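HOME AND PROPERTY INSURANCE
Unit 2: Reading a Policy
Instructor: Shanthi Kumarasinghe

A home policy has a declarations page, a coverage section, exclusions, and conditions. Start with the declarations page. It gives the insured's name, the address, the limits, and the deductible.

Deductible: the part of a loss the owner pays. On the sample Zollurance policy, a covered loss of $1614 with a deductible of $156 pays out $1458.

Actual cash value: replacement cost less wear and age. Older items pay out far less on this basis. Check which basis applies to contents; it may differ from the one used for the building.

Exclusions: flood and earth movement are left out of most standard forms. Slow leaks are often left out too.
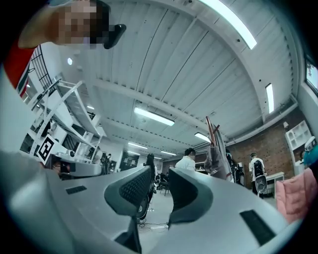 Conditions: the owner must report a loss promptly and protect the property from further damage. Keep receipts for any temporary repairs.

Reading for next class: Haque, pages 119 to 156. Written answers due 24/12/2020.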